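Subject: Re: [Tokberg-hoops] washing and folding the old jerseys
Date: 19 October 2021

> Does anyone have a way of folding mesh jerseys so they stay
> folded? I've got the whole bin from the summer league on my
> bed and they keep sliding apart. Also do you wash them with
> the shorts or separate? Mine came out kind of stiff last time.

Oh boy, I have opinions on this one! I've had the laundry job for our team since July and I'm up to 77 pieces now (tops, bottoms, and a bunch of warmup shirts that I'm pretty sure belong to the Pillai team, so if you're missing any, email me).

Washing first. I do everything together, cold, inside out, and I skip the fabric softener completely. The stiff feeling is usually too much detergent. I was using a full cap for ages and then cut it down to 2 tablespoons and they came out so much nicer. Hang them up if you have the space. The dryer at my place cooked the number on one of the old Okero shirts and it's been peeling ever since.

Now folding. Don't do it on the bed! The mattress gives and everything slumps. You want something flat with a bit of grip to it, so I put a cloth down first, because on a bare slick table they skate all over the place. Lay the jersey face down, smooth it out from the middle, fold both sides in so the armholes land on top of each other, then bring the hem up to the neck in thirds. Number ends up on the front, and you can find the one you need without digging through the whole bin and wrecking the stack.

The armholes are the part that drives me nuts. That striped trim is heavier than the rest of the shirt and it wants to curl back into a loop the second you let go. I just flatten it with the side of my hand and get the next fold on top of it fast. 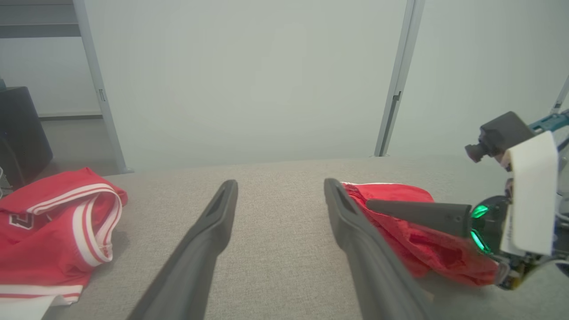 Anyway, for storage I gave up on the big bin and got the shallow Plorudico ones, which hold one layer standing up on edge like file folders. They don't slide apart that way even if your folding is kind of sloppy (mine gets sloppy after the first dozen or so). If you want to try one before buying, I have a spare in the garage and you're welcome to it.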